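Home | Notebook | Kit list | People

Tadham sound workshop – notebook
4th August
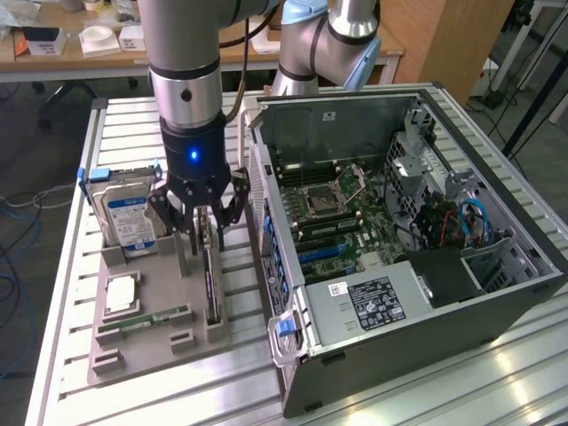

Right, the confessional booth audio. Series two of the island show starts shooting soon and I've been handed every bit of booth sound from series one to see why the edit hated it so much. 2,128 clips on the drive, and 2,110 in Yvette's log, so first job was finding the missing 18 (duplicates from the night of the double eviction, all in a folder called "new new").

Listened to 43 before lunch. The hum is there in nearly all of them! Worst when the contestants lean back, and they all lean back once they start crying. Ghislain reckons it's the fan in the booth ceiling, I still say it's the lighting dimmer – we have a packet of biscuits riding on it.

Tried the Felletti lapel mic against the old one with Babatunde playing a furious evicted contestant. He was far too good at it. The Felletti is clearer but picks up every rustle, and half that cast lived in waterproofs. Tape under the collar helped a bit.

To do: borrow the spare dimmer, ask Garnet T. (the other Garnet is on leave) what the booth walls were lined with in April, and get the log fixed before production ask for it again.

Filed under: Reality TV, Sound, Booth

Contact the workshop | © Tadham | Back to top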